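I have fallen hard for dried beans, and I want to talk about it!

It started in January when the Jornley, the little co-op grocery at the bottom of my street, put in a wall of bulk bins. I went in for onions and came out with a paper sack of speckled beans labeled Potville Red, which I had never heard of. I'd eaten beans out of cans my whole life and thought they were fine. Then I cooked these with nothing but an onion, salt and a bay leaf, and I stood at the stove eating them with a serving spoon until I'd finished half the batch. The broth was the thing. It was brown and silky and tasted like somebody had put a ham in there, and there was no ham.

So now I'm the person with jars. The bins at the Jornley have 34 kinds and I've cooked 21 of them (I keep a list on the fridge). Some quick notes, in no order:

Potville Red is still my favorite. Creamy inside, skins stay on, great broth. It takes longer than you'd like.

Small white beans are better than big white beans for soup, and I will argue this with anyone. The big ones are wonderful on toast with a lot of olive oil and lemon.

Black beans do not need soaking. I've done it both ways many times and I like the unsoaked ones more, they stay so dark and inky.

Chickpeas I still haven't figured out. Mine are either pebbles or mush. If you have a method, please write to me.

Soaking, then. I used to think it was a law. These days I soak if I remember before bed and skip it if I don't, and the main difference is how long dinner takes. What does matter to me is salt, and I mean early, right in the soaking water or at the start of the cooking. I grew up hearing that salt makes beans tough. I've tested this on my own stove with the same bag split in two pots, and the salted pot was the one we scraped clean, with tender skins and flavor all the way through to the middle.

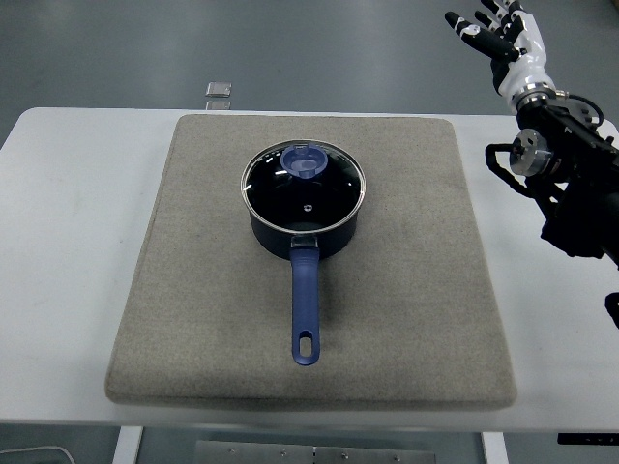
Small batches changed how often I cook them. For years I assumed beans meant a giant pot and a whole afternoon and then eating the same chili until you can't look at it, but a cup of dried beans is plenty for two people for a couple of dinners, and that fits in an ordinary little saucepan. A glass lid is a joy for this, by the way. You can check whether the water is barely trembling or boiling its head off without letting all the heat out, and a tiny steam vent in the glass is a nice thing to have too. Barely trembling is what you want. I give them ten minutes at a real boil first, then turn the burner down as low as it'll go and start tasting after an hour. Taste five beans, not one! One is always a liar.

The other thing I've gotten excited about is age. Dried beans look like they'd last forever, and I guess they're safe more or less forever, but old ones cook unevenly and some never soften at all. The Jornley turns its bins over fast, so the stuff is fresh. The sad bag at the back of my cupboard was another story. I simmered it from lunch until eight at night and then we had eggs.

What to do with them once they're cooked: mash with garlic and fry until crusty on the bottom. Stir into broken pasta with plenty of the broth and a hard cheese. Cold, with chopped celery and pickled onions and a sharp dressing. My current obsession is a spoonful of Bhattacharjee lime pickle stirred into a bowl of plain white beans, which sounds odd and is so, so good. Start with less than you think, it's fierce.

And freeze the broth. Please don't pour it down the sink. I freeze it in old yogurt tubs and use it anywhere I'd use stock, and rice cooked in black bean broth comes out a gorgeous purple.

Next up is a bean called Oko, pale green, which the Jornley is supposed to have in by May. The woman at the register told me it holds its color when cooked. I've already cleared a jar for it.

Last updated: April

Contact | Copyright, all posts and recipes by the author of this blog | Back to top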